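Plulent Waffle-Knit Work Gloves, Six Months In
Posted 2025-06-02

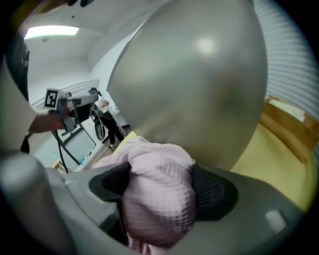 Pale pink waffle texture, gripping a black handle.

I bought a pair of the Plulent gloves in December for $20, mostly for moving boxes and putting shelves together. I have medium hands and took the medium. The fit was snug for the first week and fine after that.

The knit is thin enough to pick up a washer or start a screw by hand. Grip on rubber and plastic is good. On polished metal it is only fair, and I take them off to carry anything heavy with a slick finish.

They wash well. I put mine through on cold and hang them up, and they are dry by morning. The dryer shrank my second pair enough that I gave them away. The color hides dust but not grease, and mine have gray fingertips now.

Warmth is poor. For an unheated garage you want the Etent lined pair, which costs more and is too bulky for small parts.

The right index finger wore through at the seam in May. I sewed it up and it has held. Gavari sells a similar glove with a reinforced fingertip, but the cuff is short and rides up.

Rating: 4 out of 5. I would buy them again at this price.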